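Blood Pressure Room Check - Tarkby Clinic
Date: 17 Jul 2019
Checked by: Chaimae Benmoussa

1. Cuffs and tubing
OK. All sizes on the wall hook. The large adult cuff has a worn edge and should be replaced by the next check.

2. Monitor calibration
OK. Sticker is from April. Two readings taken on the same arm came within 2 mmHg of each other. 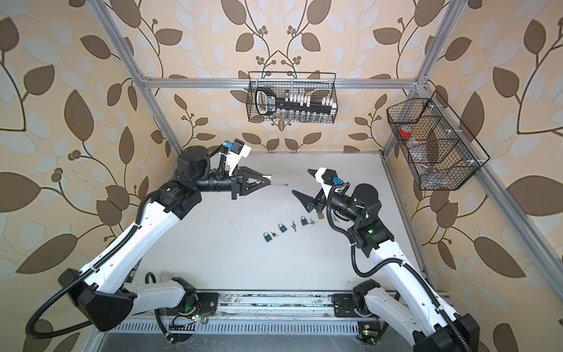
Two arms, metal rod or pin held at left

3. Emergency cart
Needs action. Seal number ends in 208 and matches the log. Aspirin is in date, but the nitroglycerin spray expires next month - reorder from Plavine.

4. Cart and drug cabinet locks
OK. Keys signed out and back in. Spare key is at the front desk.
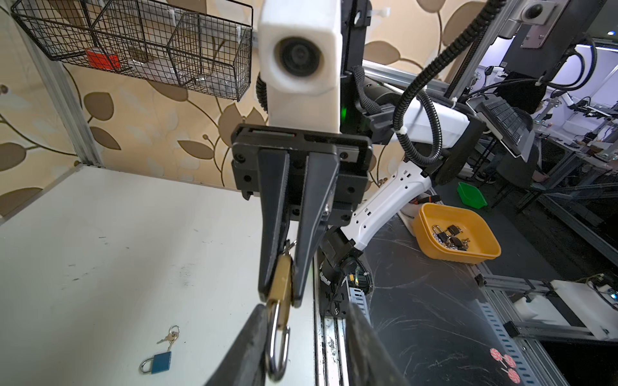 5. Defibrillator
OK. Self-test passed. Adult pads sealed, spare set in the lid. Razor missing from the prep kit.

6. ECG machine
Needs action. Lead wires are fine. Paper is low, and the electrodes in the open bag had no date written on it. 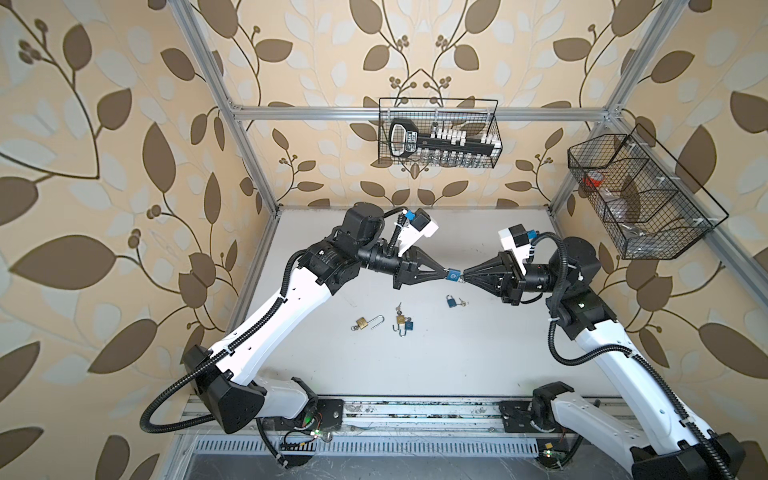

I threw that bag out and dated the new one. Staff at Vídalín have been told to do the same with theirs.

7. Exam chair and floor
OK. Feet flat, back supported, arm rest at heart height. Cord from the monitor taped down.

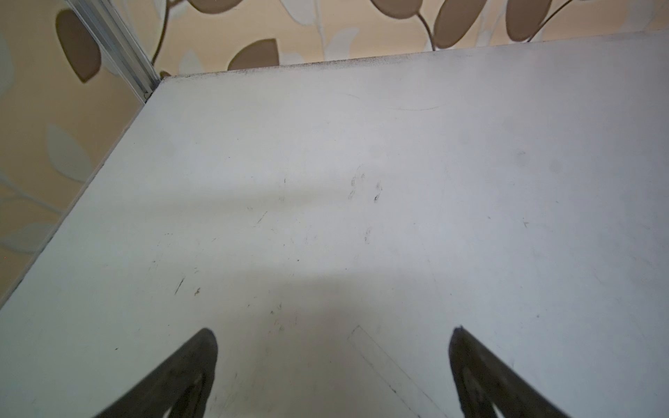

The tape lifts near the door and will need doing again. Items 3 and 6 stay open until I sign them off.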